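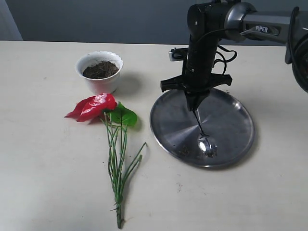 Fig. 1. Anthurium cutting and potting soil, Penditholm

Home Projects Reports Photos Contact

Potting Soil and Where It Comes From
Gönül Aksoy, 30 Sep 2018

So I picked peat for my project, and my roommate laughed at me for a good minute. Peat! But I grew up near the Nusivberg bog and I'd never once asked why half of it was fenced off, so I figured it was time.

Peat is basically dead moss that never rotted all the way (bogs are too wet and sour for that), and it builds up really slowly. People around Nusivberg used to cut it for their stoves, and later on it went into bags for gardeners. I read 76 pages of old village records at the Penditholm library, most of them in terrible handwriting, and my favorite was a complaint from December about a neighbor stealing a whole cartload.

I also went out with a soil probe and took 3 cores along the old ditch. The deepest one hit clay at 688 centimeters, and getting that thing back out of the ground took me all afternoon! My boots are still drying on the balcony.

The digging stopped in 2000 and the ditches have been blocked up bit by bit. The moss is coming back nicely at the north end, but the south end is mostly birch trees and I don't know why yet. I'd like to go back and measure the water level there next.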